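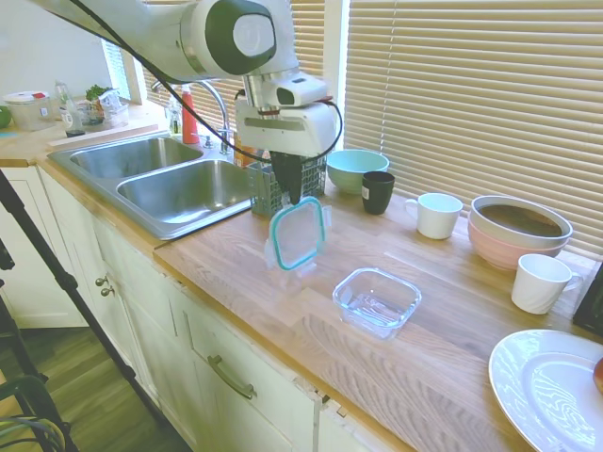 玻璃保鲜盒的密封圈,你们到底拆不拆下来洗?(附实木台面、沥水篮的一点闲话)

版块:厨房与收纳 > 洗洗刷刷

楼主 灶台边的阿菱

各位好呀,潜水好久了,第一次认认真真开帖子,话多,先给大家倒杯茶,慢慢看。

事情是这样的,我家搬进现在这套房子以后,台面换成了拼接实木的,水槽是不锈钢双槽,左边小右边大,沥水篮就靠着水槽右边放。布局我是很满意的,洗完顺手往右一搁就行,做饭的时候窗户那边光线又好,看着一排瓶瓶罐罐心情都会变好。可是用着用着就冒出来一个老问题,就是方形玻璃保鲜盒的盖子,透明盖,边上嵌了一圈蓝绿色胶圈的那种。

盒子本身没什么好说的,厚玻璃,怎么洗都亮堂堂的。麻烦全在盖子上。胶圈底下那条槽,装过红烧肉或者咖喱以后,味道能留很久很久,我妈来家里住的那阵子,打开一个装切好的蜜瓜的盒子,闻了一下问我,这瓜是不是跟蒜苗一起睡过觉。我当时脸都红了。

所以想问问大家:

一是胶圈要不要每次都拆?我婆婆说每次都要拆,我先生说拆多了会松,两个人各有各的道理,我夹在中间左右为难。

二是盖子洗完怎么放?平着放槽里存水,竖着放又老是倒,我那个灰色塑料沥水篮本来是放餐具和杯碗的,盖子插进去总要滑下来。

三是实木台面能不能直接搁洗好的玻璃盒?我现在都是直接放木头上的,心里有点发虚。

先谢谢大家啦,回帖的都祝你们家水龙头永远不滴水!

2楼 老谭不炒菜

来坐沙发。胶圈我是每个礼拜拆一回,平时就冲冲刷刷。拆的时候千万别拿刀尖去挑,我挑断过一根,盖子从此成了摆设。后来我用的是吃完雪糕留下的那种小木棍,圆头的,从角上轻轻一拨就起来了,一点印子都不会留下。

装回去倒要讲究一下,先把四个角按进去,再按四条边,按完手指绕着摸一圈,有鼓起来的地方就再揉一揉。我第一次是从一头顺着塞的,塞到最后多出来一截,还以为自己把别的盖子的圈拿错了,在厨房里对着盖子发了好一会儿呆。

3楼 Vivirton老用户

我反对每次都拆。楼主先生说得对,圈是有弹性的东西,天天拉扯,早晚松。我家里有一套Vivirton的,九个盒子,用到现在胶圈一次都没有拆过,洗完用小刷子顺着缝走一圈就行了,也没觉得有什么味道。

至于蜜瓜有蒜味,我说句不好听的,是不是盒子没有分开用呀?荤的归荤的,水果归水果,我家是在盒底贴小贴纸分的,这样省很多事情。

4楼 豆浆要热的

3楼这位大哥(大姐?),您别生气哈,您要不要今晚拆一个看看?我以前也是一次都没拆过的人,也跟您一样理直气壮,后来有一天心血来潮抠开一条,下面黑黑的一道,我当场饭都吃不下了。没有味道不代表下面干净,有可能只是咱们自己闻惯了。

我现在的做法跟2楼差不多,装过油的当天拆,装干货、装切好的青菜就不拆。您看这样折中一下,两边家里人是不是都能交代过去?

5楼 Vivirton老用户

回4楼,不生气,我等下就去拆。拆坏了找你赔。

6楼 小满在洗碗

楼主写得好亲切,忍不住也来啰嗦几句。

说说第二个问题。盖子竖着放是对的,平放的话槽里那一圈水,放到第二天都还在。沥水篮要是没有插盘子的格子,可以让盖子斜靠着篮子的边,胶圈那面朝外,下面垫一条对折的棉布,它就不滑了。我家的篮子里杯子碗也多,我是把碗往里面挪,杯子倒扣在前面一排,靠水槽那边空出一条来专门靠盖子。挪完以后篮子看着都清爽了,每次路过还要多看两眼,我家人说我有毛病,哈哈。

再有一个小心得,盖子跟盒子先不要急着合上。我有一阵子收得太勤快,洗完擦两下就扣好塞进柜子里,下回一打开,一股闷味扑过来。现在我都是盒子敞着口在台面上晾,盖子另外靠着晾,都干透了才合。宁可台面上多摆一会儿。

7楼 巷口第三家

三楼说没味道,四楼说是闻惯了,我觉得都有可能,跟装什么东西有很大关系。我妈妈腌萝卜,装过的盖子我拆下来泡小苏打,再晒一下午太阳,味道还是有一点点。后来想通了,那个盖子从此就只管萝卜,也算是萝卜的专属座驾了。

倒是胶圈可以单独配的,有些牌子有卖,买之前把盖子的内边量一量,别光凭颜色买。我就凭颜色买过一回,颜色一模一样,尺寸差一圈,后来拿来给孩子扎画纸了。

8楼 木头匠人阿宽

我来答第三个,木台面我比较熟,自己家装了,也帮亲戚朋友打磨过好几块。

直接放玻璃盒子没有关系,怕的是盒底带着水一放一整夜。拼接的实木,最先出毛病的地方往往是水槽边上那一圈和拼缝,水渗进去先发黑,再往后就会翘。所以你那个沥水篮靠着水槽放,位置很方便,底下可一定要常常掀起来看看。很多人擦台面是绕着篮子擦的,一年下来把篮子一挪,下面一个完整的方印子,想磨都要磨好半天。

保养的话,用食品接触级的木蜡油或者矿物油都行,先把台面清空,晾透了,顺着木纹薄薄抹一层,过一阵子把多的擦掉。一定要擦掉,不擦的话会黏,手放上去跟贴了胶带一样。十月份天气干的时候我一般会再补一次,夏天反而不太动它。

还有切菜板,也别老贴着台面平放,两块木头夹着水汽,两块都难受。用完立起来,让两面都透透气。

9楼 灶台边的阿菱(楼主)

哎呀吃个晚饭回来这么多回复,太开心了!一个一个回。

老谭,雪糕棍这个办法我刚刚试了,真的好用!一拨就起来了。为了拿到这根棍子我先吃了一支雪糕,我觉得很合理。

小满,你说盖子先不要合上,我就是你以前的那种收得太勤快的人……改,马上改。棉布我也垫上了,目前没有倒。

阿宽师傅,看了您的话我马上跑去掀篮子,下面有一点点发白的水印,还没有黑,拍拍胸口。菜板我也是一直平着放在水槽左边靠台沿的,已经立起来了。想多问一句,发白的水印要磨吗?还是上油就能盖住?

10楼 木头匠人阿宽

先别磨。浅浅的白印多半只在表面那层,晾两天,上一遍油看看,大多数能淡下去。淡不下去再用细砂纸顺着纹理轻轻带几下,旁边也带一带,过渡自然一点,然后补油。急着磨容易磨出一个坑来,我年轻的时候干过。

11楼 Nicanor Huenchumán

大家好,我中文是跟太太学的,写得慢,请包涵。

我们家从前用的是Terkard的塑料盒,后来全部换成玻璃的,太太说番茄酱的颜色再也不会留在盒子上面,她很高兴。可是玻璃很重,我的岳母手腕不好,她不喜欢,所以我们家现在两种都有。我想说,楼主的妈妈和婆婆如果年纪大了,可以留几个轻的给她们用。

胶圈我是拆的。我在家里负责洗碗,太太负责做饭,我觉得我的工作比较安静。拆下来的胶圈我放在一个小碗里泡着,这样不会冲进下水口。以前冲走过一个,我把水管拆开找,找到了,可是水管装不回去了,那个晚上很长。

12楼 豆浆要热的

11楼您的中文写得太好了,最后那句我笑了半天,放小碗里泡这个真的要记下来,我也差点冲走过。

13楼 Vivirton老用户

回来报到。拆了。

四楼你赢了,九个里面有四个下面有黑的,装肉的那几个最厉害。照片我就不发了,给自己留点面子。刷是刷掉了,泡了小苏打又用旧牙刷刷了两遍。圈倒是没有松,装回去照样扣得紧。

不过我还是坚持一条,不必每次拆,一个月拆一两回够了。天天拆的人是真的很闲。

14楼 小满在洗碗

天天拆的人举手,哈哈哈,我是真的很闲。

说正经的,装水果和凉拌菜的我天天拆,家里有小朋友,图个安心。一个盖子也就是多半分钟的事,听着歌就洗完了。各家有各家的节奏,3楼肯回来报到,我已经很佩服了!

15楼 青椒不吃皮

借楼问一句,有没有人把香菜小葱之类的放在透明盒子里摆在台面上的?我是喜欢抬眼就看到绿的,做面的时候随手掐一点,可是放一天就蔫了。进冰箱吧又老是忘记,等想起来已经成了一滩。

16楼 巷口第三家

回15楼,摆台面的话就当养花,根别剪,盒底放浅浅一层水,天天换。离窗户太近不行,晒着蔫得更快。要进冰箱就反过来,洗完一定晾干,垫张厨房纸再盖盖子,放在眼睛平视的那一层,你就不会忘了。

青苹果什么的也离香菜远一点,苹果放出来的气会催着叶子发黄,我家以前都堆在一个角落里,怪不得总是坏得快。

17楼 青椒不吃皮

原来是苹果!我家苹果就在香菜旁边。这就去给它们分家。

18楼 老谭不炒菜

再补充一个洗碗机的。我家那台Postma,说明书上写盖子放上层,我有一次偷懒放了下层,胶圈倒没事,盖子有一个角微微翘了,扣是能扣上,倒过来就漏汤。带汤去上班的朋友千万当心,我那天背包里的东西,全是冬瓜排骨味的。

19楼 半罐冰糖

我跟楼上各位都不太一样,我觉得胶圈这个设计本身就很烦,所以我现在大部分剩菜就是一个碗,上面扣一个盘子,进冰箱,第二天吃掉。碗和盘子都好洗,没有缝。保鲜盒就留给要带出门的和要放几天的。家里盒子从一大摞减到现在几个,柜子都空出来一层,拿来放面粉了。

20楼 Vivirton老用户

扣盘子不行吧,冰箱里会串味,汤汤水水的端出来一滑就全洒了。

21楼 半罐冰糖

洒过一次,承认。但是我还是要扣盘子。

22楼 灶台边的阿菱(楼主)

大家聊得我都舍不得去睡了。

跟家里两位汇报了一下讨论的结果:油的当天拆,干的一个礼拜拆一回,拆下来放小碗里泡。婆婆说这还差不多,我先生说他早就是这个意思(他哪里有这个意思)。Nicanor大哥讲的轻盒子我也放在心上了,我妈下次来,给她准备两个轻一点的,她装她的瓜子。

阿宽师傅,台面今晚清空了在晾,东西全堆到餐桌上了,瓶子、碗、杯子一大堆,明天早饭大概要站着吃。等上完油我再回来说水印有没有淡。

23楼 木头匠人阿宽

油别倒多,布上沾一点就够抹一大片。擦过油的布摊开晾,不要团成一团丢垃圾桶,有些木蜡油里面的油会自己发热,这个要当心。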